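Can a machine do it yet? Small jobs for two hands

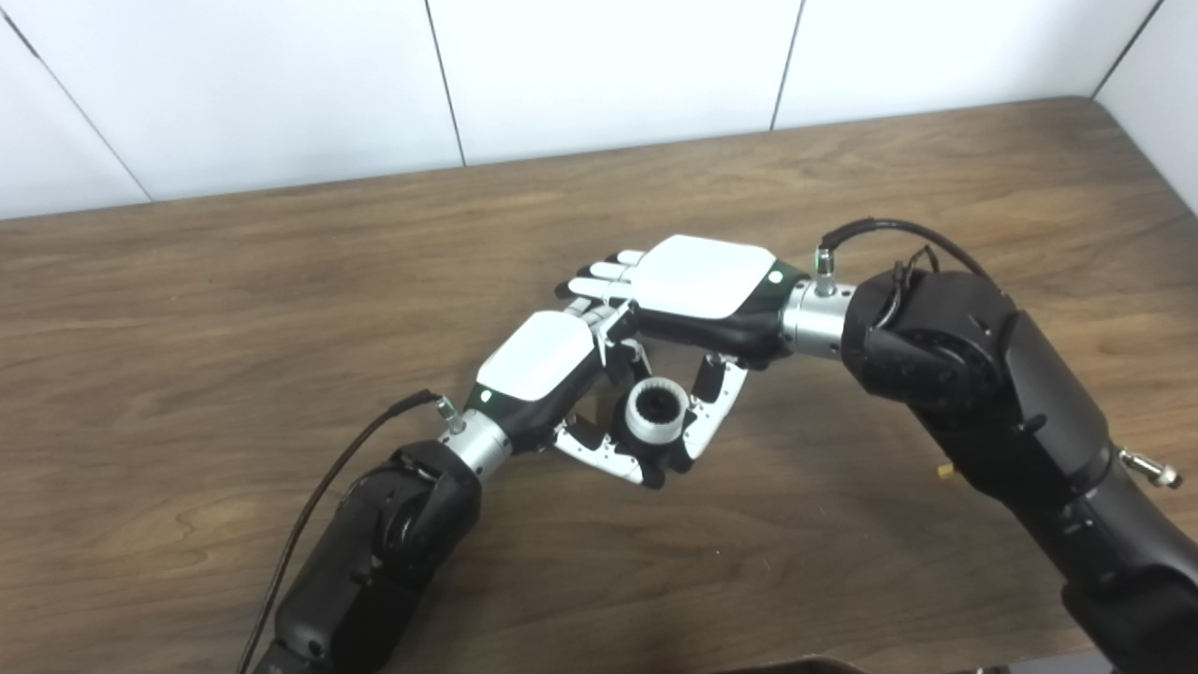

Two robot hands and a small ridged collar, held just clear of the tabletop.

I get more letters about jar lids, hose fittings and lost screws than about anything else on this page, and lately a good half of them end the same way: when will a robot do this for me? I love the question. I've spent far too many evenings on it (and most of one Sunday), so I've put my usual tips together with my best guess at how close the machines are.

Small round parts

Caps, collars, threaded rings, the little ridged knobs off the back of a lamp. These are two-handed work. One hand cradles, the other turns or pushes, and both have to agree on how hard to squeeze. Watch your own fingers next time you do it and you'll see them shifting the whole time!

Tips for the rest of us: work low over the table so that a dropped part has nowhere to go. Lay a tea towel down first if the top is hard and smooth. For a stiff collar, wrap a wide rubber band round the rim and turn with the flat of your fingers, not the tips.
Can a machine do it? Holding, yes, and I find that thrilling. A jointed hand that can get its fingers under something short and round and bring a second hand in to meet it is already doing the part I'd have thought hardest. Turning a ring until it feels snug, then stopping, is where I'd still want a person nearby.

Cross-threading

Turn the collar backwards first until you feel it drop a little. That's the thread finding its start. Then go forwards, lightly. If it binds in the first turn, back off and begin again. Never force plastic.
Sille Zoëga wrote in from Unham to say she shuts her eyes for this one, and I tried it, and she's right. Your fingers pay more attention.
Can a machine do it? In a factory, with the same part every time, certainly. In my kitchen drawer, with 8 sorts of lid and one of them chewed by the dog, I'd say wait.

Sorting the screw tin

Tip the lot on to a baking tray with a lip, pull out everything that isn't a screw, then sort by length and only afterwards by head. My own tin had 318 in it, which took me two cups of tea.
Can a machine do it? This is the one I'd hand over tomorrow. It's dull, it's flat on a table, and a mistake costs you nothing.

Folding, wiping, putting away

Wiping a clear table is easy enough for any of us. Wiping round the toast rack, the post and somebody's homework is another matter, so clear first and wipe once, working towards yourself and turning the cloth as you go. Fold fitted sheets corner into corner, seam side in, and flatten them on the bed before the last two folds.
Can a machine do it? Folding a towel, slowly, I can believe. Knowing that the homework mustn't get damp is a different sort of cleverness, and I'd be delighted to be proved wrong.

If you're fitting small parts by the boxful for a craft stall or a club, set up a left-to-right run: loose parts, working space, finished tray. Keep your hands in the middle and let the trays do the travelling. Change hands every so often, and stop when your thumbs start to ache.

Next month: sticking drawers, and what to do with candle ends. Letters about stiff taps still welcome, especially if you've found something better than the rubber band.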